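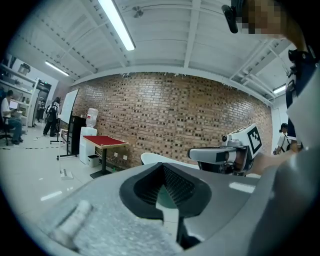
Figure 4.1 A hand-held gripper in the shared workshop, with its black rubber finger pad and a square marker block mounted on top.

Chapter 4
Your First Hand-Held Gripper

By now you have a bench, a printer that mostly behaves and a drawer full of screws. Time to build something that grabs! The Durley is a gripper you hold in your own hand, and you can finish one in a shared workshop over a few evenings. Ours came together at Magesa, where Tuesday is the night the big tables are free.

You will need over 200 grams of grey or white filament for the shell, a 400 mm length of cable, and soft rubber for the fingers. Any colour will do - the pattern on the marker is what matters, so print that in plain black and white.

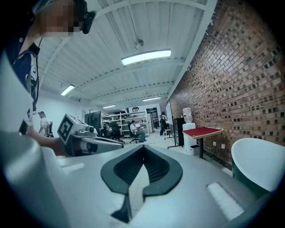

Soft fingers are my favourite part of the whole build. A ribbed pad gives a little, wraps itself to the shape of a peg or a pen, and forgives a sloppy aim. Hard plastic fingers are quicker to make, but try both and feel the difference for yourself.

We start with the finger moulds in Section 4.1, then fit the joint and the Clekinum spring. Leave the marker until last - it has to sit square, and it's a pain to straighten once the glue has set.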